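Teaching a gripper to pick up padlock keys: lead by hand or use the remote?

Posted by Urmila Ahuja
Section: Robots and automation > Teaching and demonstration

We have a small arm with a two-finger gripper and a wrist camera. I want it to learn to pick a key up off the table and put it into a safety padlock. I have done 17 demonstrations so far by holding the arm and pushing it through the movement. When I play them back the arm gets near the key and then closes a bit to one side, or the key skids away. Bigger parts were fine with the same method. The software is Stumico and it records the camera and the joint positions together.

Should I carry on by hand and collect more, or buy a controller and do it by remote? And how many demonstrations do people normally need for something this small? I was told 100 by one person and a lot more by another.

Bhavana Unnithan

Use the remote for this one. When you hold the arm you are pushing against the joints, and the last few millimetres come out badly. You don't notice with a big part. With a key you do. Your hand and sleeve also end up in the wrist camera, and they won't be there at playback, so the arm is learning from pictures it will never see again.

What worked for us in Merberg:

Set the controller to its slowest speed for the approach. Stop above the key, turn the wrist until the fingers are either side of the head, then go down. Close on the head and leave the blade free, or you will have nothing to put in the lock.

Do the stop every time and for about the same length. If you pause for ages in one and not at all in the next, the playback dithers.

Watch the wrist camera picture while you drive and don't look at the arm. If you can't do the job from that picture, the arm can't either. I found this hard at first and threw away most of my first afternoon.

On numbers, we ended up with 248 for the pick alone, but a good share of those were me being careless. I would do the pick and the insertion as two separate tasks. The insertion took longer to get right.

Move the key between demonstrations. Turn it as well, through at least 90 degrees, or it only learns the one angle.

Nevzat Tuncer

Just get more data. Mine was rubbish until I had loads, then it was OK. Never used the remote.

Matúš Oravec

I agree with Bhavana about the remote, but don't throw your 17 away. Look through them and keep any where the fingers came down evenly. They can be used for the long move across the table, where accuracy matters less.

Two other things. Check that the fingers meet properly at the tips. Ours had a slight gap after a knock in August and we blamed the demonstrations for weeks. Also, start with one padlock and one key on the table. Once that works, add other locks and other keys. If you begin with a full table it is hard to tell whether the arm missed the key or went for the wrong one.

The first picture has one lock and one key, with the fingers open on either side of the key head. The second has several locks on the table. 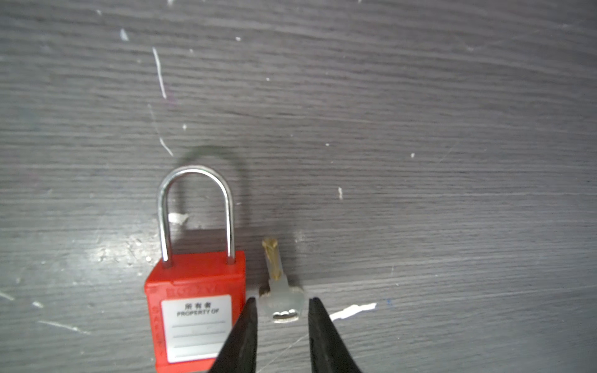
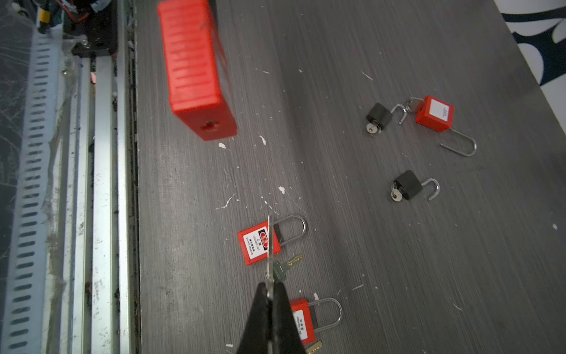
Posted by Matúš Oravec, 2020-10-29

With shiny shackles, try to keep your lamp where it is for the whole set. I moved mine halfway through and had to record the second half again. A matt cloth on the table may help if the key skids, though you then have to use the cloth at playback too.

Urmila, if you do go for a controller, the cheap ones are good enough for picking. I would borrow one before you pay for anything with force feedback.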